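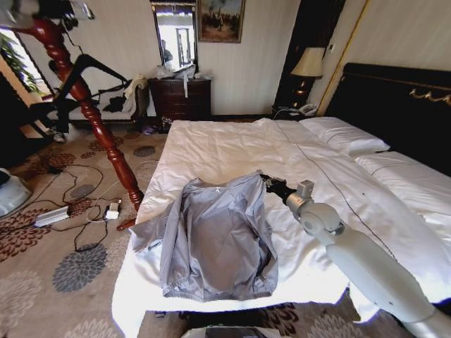
Le sac de week-end Dralau, 50 litres

Deux nuits dans une maison d'éclusier, trois dans un ancien presbytère, une semaine au dernier étage d'une tour de guet : les séjours dans les vieilles pierres ont leurs escaliers à vis, leurs portes basses et leurs chemins de gravier où aucune valise à roulettes ne survit longtemps. Le Dralau a été dessiné pour ces endroits-là. Il se porte à l'épaule, à la main ou sur le dos, et il passe partout où passe son propriétaire (même de biais, même dans un colimaçon !).

C'est notre sac préféré du catalogue, autant le dire tout de suite. Loredana Pellegrini l'a imaginé après un été à courir les gîtes de caractère en Ombrie, et la première version tenait déjà presque tout entière dans le croquis de départ : un grand volume souple, une ouverture qui bâille franchement, un fond assez rigide pour tenir debout sur un carrelage humide.

La toile

Coton ciré tissé serré, doublé d'un polyester recyclé clair. On a choisi une doublure claire pour retrouver ses chaussettes dans une chambre mal éclairée, et quel bonheur au petit matin quand on ne veut réveiller personne. La toile se patine avec le temps, prend des marques aux plis, s'éclaircit aux angles. Celle de Belmiro Marinho, notre chef d'atelier, a viré du vert bouteille à un ton de mousse dont tout le monde lui demande la référence.

L'intérieur

Un compartiment principal, une poche à chaussures accessible par le côté, une poche plate contre le dos pour les cartes, le carnet ou la lettre d'arrivée avec le code de la boîte à clés. Deux sangles de compression maintiennent les vêtements pliés. Un pull épais, deux chemises, un pantalon de marche, la trousse de toilette, une paire de bottines et il reste de la place pour le pain et le fromage achetés en route — c'est un vrai critère chez nous, les commerces du village ferment souvent avant l'heure d'arrivée.

La poche Fumby

Livrée avec le sac, elle se fixe à l'intérieur par deux boutons-pression et se détache en un geste. Imperméable d'un côté, filet de l'autre. Maillot mouillé, imperméable trempé après le tour des remparts, serviette : tout va dedans, et le reste du bagage reste au sec.
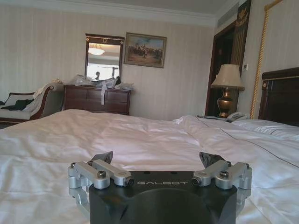

Le sac passe-t-il en bagage cabine ?

Tout dépend de la compagnie et de la façon dont il est rempli. À moitié plein et sangles serrées, il s'écrase volontiers ; plein à craquer, il dépasse les dimensions admises par beaucoup de transporteurs, et mieux vaut alors l'enregistrer. Dans le train, il se glisse sans peine sur les porte-bagages au-dessus des sièges.

Caractéristiques

Volume : 50 litres
Toile : coton ciré, doublure polyester recyclé
Bretelles : amovibles, rangées dans la poche dorsale
Fermetures : laiton, curseurs Xenos remplaçables
Coloris : vert bouteille, brique, encre
Accessoire inclus : poche Fumby

Entretien

Éponge et eau froide, jamais de machine ni de sèche-linge. Une fois par an, en juin par exemple, on étale un peu de cire sur les coutures et les angles, on chauffe doucement au sèche-cheveux, on laisse reposer une nuit. Le petit pot de cire est vendu à part et suffit pour plusieurs saisons.

Réparations

Toutes les pièces se changent : curseurs, sangles, boutons-pression, fond rigide. Chrysoula Lazaridis s'occupe des retours à l'atelier et elle adore les cas difficiles, alors envoyez-lui vos coutures fatiguées ! Joignez un mot qui indique l'endroit à reprendre et videz bien les poches (elle a un bocal entier de clés de gîte oubliées).

À associer avec

La housse à chemises Dralau, la trousse de toilette en toile cirée et le porte-étiquette en cuir, disponible dans les trois coloris du sac.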